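Search for: Enter keywords Go

Sing with us in Killumora! (No audition, I promise)

Hi everyone, I'm Darcy Kowalchuk, and I run the Retton Street Singers, which you may have heard through the open windows if you walked past the old chapel hall in July. We lost a bunch of people over the summer to new jobs, new babies and one very sudden move to Demlow, so I'm looking for 18 new singers to join us for the winter season.

Let me get the big worry out of the way first. You don't have to read music. I couldn't when I started, and I still count on my fingers when things get complicated. We learn most of our songs by ear, one line at a time, and I send out practice tracks for every part so you can sing along in the car or while you do the dishes. If you do read music, great, we have sheets too, and Salma El Ouafi will be thrilled to see you in the alto row.

What do we sing? Old folk songs, a few pop things, a Finnish lullaby that Saimi Saarinen taught us last year (she's very patient about our vowels), and whatever somebody brings in and won't stop humming. This season we're also putting together a long piece by Karim Hamdy, our accompanist, and it has a bass part low enough to rattle the radiators. So basses, please, please come! We have 2 right now and they're tired.

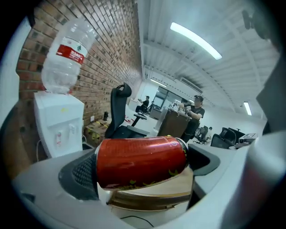 Rehearsals run from 7:00 to 9:00 in the evening, once a week, with a break in the middle that always goes longer than it should. Bring a drink and a pencil. Parking behind the hall is tight, so if you can walk or share a ride, do that. The side door is the one to use — the front one sticks and you'll stand there knocking while we're all singing too loud to hear you.

It costs $45 for the season, or $75 for two people from the same household. That covers the hall, the heat and the copying. If money is the thing keeping you away, just tell me quietly and we'll sort it out. I won't ask for details.

Now for what I'd like from you. Come most weeks. Listen to the practice tracks at least once before you show up. Be kind to whoever is standing next to you, even if they're half a beat behind (it may well be me). We do one concert at the end of the season, at Loureiro Hall, and I'd love for everybody to be in it, but if standing on a stage makes you feel sick you can help at the door instead.

You need to be 16 or older. The hall has a ramp at the side door and there are plenty of chairs, and lots of us sit for the whole rehearsal.

To join, send me a note through the contact form with your name and whether you think you're a high voice or a low voice. "No clue" is a fine answer, we get it a lot. Wael El-Sayed looks after the list and will write back with the first rehearsal date and the practice tracks. You can try one evening for free before you pay anything.

Hope to hear you soon!
Darcy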